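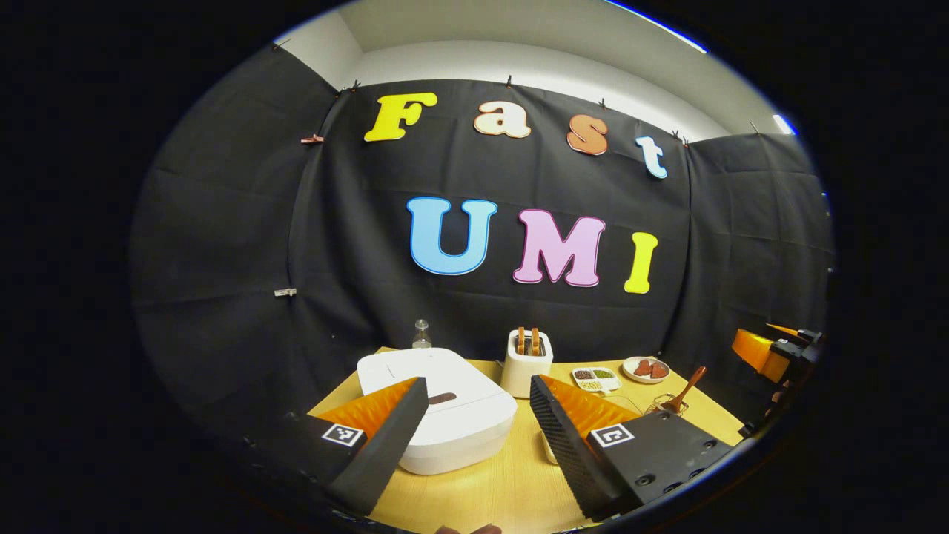
Cut-out letters on a black fabric backdrop, with small clips along the top.

Firnik lens news: firmware 2.1 for the Bindholm mirrorless body, and what we know about the wide zoom

05/03/2020

Two things to cover in this issue. The first is the firmware update for the Bindholm body, which many of you have been asking about since February. The second is the wide zoom from Mondach, which has now been listed by two dealers but has no firm shipping date.

Firmware first. Version 2.1 is a free download and takes 10 minutes to install if you follow the instructions. You need a fully charged battery and a card that has been formatted in the camera. Copy the file to the top level of the card, not into a folder, then start the update from the last page of the setup menu. The screen goes black for a while partway through. Leave it alone until the camera restarts by itself.

The main change is in autofocus. Under 2.0, the camera had a habit of jumping from the subject to the background when the subject was smaller than the focus box. I ran into this many times with small birds in bare branches, and it was the biggest complaint in the emails I got after the last issue. With 2.1 the camera holds on for longer before it gives up. There is a new menu setting that controls how long it waits, from 1 to 5. It comes set to 3. I have moved mine to 4 for birds and put it back to 2 for anything at a sports field, where I want it to switch quickly from one player to the next.

The second change is to Auto ISO. You can now set a minimum shutter speed separately for each of the custom modes. Before this there was one value for the whole camera, so anyone who switched between portraits and action had to go into the menu every time. I keep 1/200 in the first custom mode and 1/2,000 in the second. This is the change I have noticed most in daily use, although it got only one line in the release notes.

A few smaller items are also included. The level display no longer disappears when you half-press the shutter. Exposure compensation can be put on the rear dial. Copyright text is now kept when you reset the camera. The electronic shutter has a sound option, and you can turn it off.

Some things were not fixed. The buffer still takes too long to clear with slower cards, and you still can't open the playback menu while it is writing. The battery indicator still drops from half to nearly empty with little warning, so carry a spare. If you use third-party batteries, check that yours are recognized before you go anywhere important. I have two from Gbeho and both work under 2.1, but I had one message from a reader whose older pack now shows a warning at startup. He can clear it with the OK button and carry on shooting.

One warning about saved settings. If you saved your setup to a card under 2.0, the file will not load after the update. Write down your custom modes or take pictures of the menu screens with your phone before you start. I didn't do this and had to set everything up again from memory, which took most of an evening.

Now the lens. Mondach showed a wide zoom behind glass last fall and has said very little since. In February two dealers put up product pages, and one of those pages has since been taken down. The one that remains lists a constant f/4 aperture, a 77mm front filter thread and weather sealing at the mount. There is no price. The page says the lens is for the Bindholm mount and makes no mention of any other version.

If the listing is right, the filter thread is good news. The current wide lens has a bulging front element and needs a large holder with square filters, which are expensive and awkward to pack. A lens that takes ordinary screw-in filters would let me leave the holder at home. I use a polarizer and a six-stop neutral density filter for most of my landscape work, and I already own both in 77mm.

I would wait before ordering. Dealer pages are often filled in early with numbers that change later, and the same dealer had the wrong minimum focus distance on its page for the Mondach 40mm until well after that lens was on sale. I have asked for a loan copy. If one arrives I will shoot it next to the lens I use now, at the same apertures and from the same tripod position, and put full-size files on the site – including the corners, which is where wide zooms usually fall down.

Readers have also asked if it is worth selling the current wide lens before the new one is announced. Used prices have slipped a little since the dealer pages went up. If you don't shoot wide very often, selling now makes sense. If you use the lens every week, keep it. You can't take pictures with a lens that hasn't shipped, and the loss on a used sale later on will probably be smaller than the cost of renting in the meantime.

Short items

The Firnik downloads page has been moved. Old links to the camera setup sheets will bring you to the front page, and you can find the sheets from there under Guides. The sheet for firmware 2.1 is up now, with the new autofocus setting included. The sheet for the older body is unchanged.

I have closed comments on the memory card article. The speeds in it were measured on a card reader that I no longer have, and it needs to be redone with current cards. I plan to do that before the lens test.

The print exchange is open until the end of the month. Send one print, any paper, no larger than 8 x 10 inches, and put a stiff board in the envelope. Several prints arrived bent last year. Please write your return address on the back of the board and not on the print.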